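Tirndale Workroom Refit: Progress Report to the Rathjen Fund

Reporting period: through the end of November
Grant purpose: work surfaces, lighting control and storage for the shared workroom
Status: on schedule, one item carried over

1. Summary

The worktables are in service. Wall darkening is complete in the main bay. Storage shelving for the side bay has been delayed by the supplier, Geker, and moves into the next period. Spending to date is within the approved budget, and no transfer between budget lines is requested.

2. Work surfaces

The old tables had dark tops that showed scratches and made small parts hard to find. The replacement tops are white with a matte finish. The matte finish was specified after two glossy samples gave strong reflections under the overhead lights. Edges are finished with a tan wooden band. The band was checked for lifting at the corners after 60 days of use. One corner on the second table had opened slightly and was glued and clamped. No other defects were recorded.

Cleaning tests used plain water, mild soap and the solvent wipes stocked in the room. Pencil, dry marker and machine oil came off with soap. Permanent marker left a faint stain that the solvent wipes reduced but did not remove. Users have been asked to put down a cutting mat before marking parts.

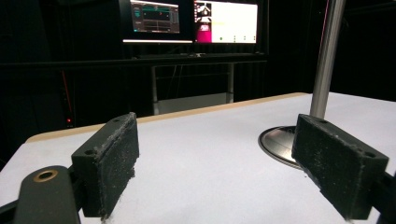
Polished steel poles were chosen over painted ones for the table stations. Paint on the earlier poles chipped where clamps were tightened, and the chips ended up on the work. Each pole stands on a round metal base plate. The base takes up some working area, so the layout drawing was revised to place it toward the side of the table and leave the middle clear. Wobble at the top of the pole was measured with a dial gauge and is within the limit set in the original proposal.

3. Lighting control

The dark surroundings in the main bay have cut stray light on the tabletops. Readings taken at 9 p.m. with the room lights off showed no measurable spill from the corridor. The monitors remain the main source of unwanted light. Floltel has quoted for adjustable hoods, and the quote is under review.

4. Storage

Of the 17 parts bins ordered, all have been received and labeled. They are stacked in the side bay until the shelving arrives. This is workable but slows setup at the start of a session.

5. Open items

Side bay shelving: awaiting a confirmed delivery date from Geker.
Monitor hoods: decision due next period.
Edge band: repeat inspection of all corners at the next quarterly check.
Layout drawing: revised copy to be posted by the door and sent to the Fund with the next invoice.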